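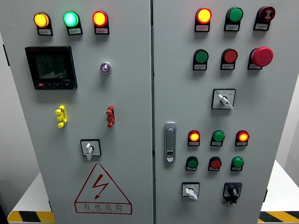
Fluris hands routine switch room rounds at Plekaro to robots

Technicians keep isolation, fault-finding and the final say on resets

Fluris, the maintenance contractor for the Plekaro packaging works, has moved the routine checking of control cabinets at the site to Deltetis, a pair of wheeled inspection robots with one arm each. The change took effect in December and follows a trial in the two largest switch rooms.

The robots follow a fixed route past 40 cabinets. At each one they record which indicator lights are on, read the meters, note the position of the rotary switches and compare the result with what the panel should be showing at that point in the shift. Any difference goes to the duty technician's tablet with a still picture of the cabinet door.

Until now the round was walked by electrical staff at the start of each shift and again halfway through. A full round on foot took up most of the first part of a shift, and readings were written on paper sheets and typed up later in the office. The sheets have been withdrawn. Completed rounds now go straight into the maintenance log, where production supervisors can see them as well.

What the robots do and do not do

Deltetis may use its arm for a short list of tasks. It can press a lamp test button, silence a buzzer after a technician has acknowledged the alarm, and turn a selector switch between two agreed positions when the production line it serves is stopped. Each of these actions has to be requested by a technician and is recorded under that technician's login.

The robots do not open cabinet doors and carry no keys. They do not isolate equipment or reset a tripped circuit. They will not release an emergency stop under any circumstances, and Fluris has blocked that action in the software so that it cannot be requested by mistake. Emergency stops at Plekaro are released by a person standing at the machine, as before.

A robot that meets someone in a switch room stops and waits for them to move away. If the person stays, it reports the cabinet as missed and goes on to the next one it can reach. Missed cabinets are offered to the technician as a short list at the end of the round.

Results of the trial

During the trial the robots took 3046 cabinet readings. A technician checked every reading against the stored picture. Most of the early errors came from lamps that were lit but dim, or from glare on meter screens near the doors. Worn lamps were replaced, and the robots now take a second picture from a different angle when a screen cannot be read.

The trial also brought up faults in the site's own records. Several label plates did not match the drawings, and two switches were listed in the wrong position for night running. Fluris has corrected the drawings and is replacing label plates that are too worn to read. This work is being done by hand and will continue into spring.

Cabinets with older switch handles caused the most trouble for the arm. On some of these the handle has to be pushed in before it will turn, and the robot could not do this reliably. Those cabinets have been taken off the list of permitted arm tasks. The robots still read them, but the switching is left to staff.

Changes for staff

Plekaro employs 700 people. No post has been removed as a result of the new arrangement, and Fluris has agreed with the works that none will be during the present maintenance contract.

For the electrical team, the main change is in how the shift begins. Technicians now meet at the handover desk, go through the list of differences from the last robot round and decide who will look at what. The time that used to go on walking the route has been given to planned work, beginning with the testing of spare motor starters and a backlog of small repairs on the packing lines.

Each technician has had training in reading the robot reports, requesting an arm task and stopping a robot by hand. The training includes a supervised round in which the trainee checks the cabinets alongside the robot and marks any disagreement. Apprentices will go on walking the full round on foot during their first year, so that they learn the location and normal state of the equipment.

Some technicians raised a concern during the trial that a reading on a tablet does not tell them how a room sounds or smells. Fluris accepts the point. One round a week is still walked in full by a member of the team, and anyone may ask for an extra one after a fault, a storm or a change to the lines.

Staff also asked what would happen to pictures taken by the robots. Pictures are taken only when a robot is parked at a cabinet. Those that contain a person are deleted before the report is sent, and the cabinet is read again later. The reports are not used to measure how quickly individual technicians work.

Next steps

The arrangement at Plekaro will be reviewed by Fluris and the works management after six months. The review will cover missed cabinets, false reports and the views of the technicians on each shift. The results will be shared with staff before any decision is taken to add further rooms to the route.

Fluris is preparing a second installation at the Cheema cold store, where the switch rooms are smaller and lie further apart. The robots there will read cabinets only and will have no permitted arm tasks at first. Floor repairs and the widening of one doorway have to be finished before the route can be mapped.

About Fluris

Fluris provides electrical maintenance and inspection to factories, cold stores and warehouses. Its work includes planned maintenance, panel repair, emergency call-out and apprentice training.

Notes to editors

Visits to the Plekaro switch rooms can be arranged through the Fluris press office. Visitors must be accompanied by a member of the electrical team and will need safety footwear. Visits start at 10am, after the morning round has been checked.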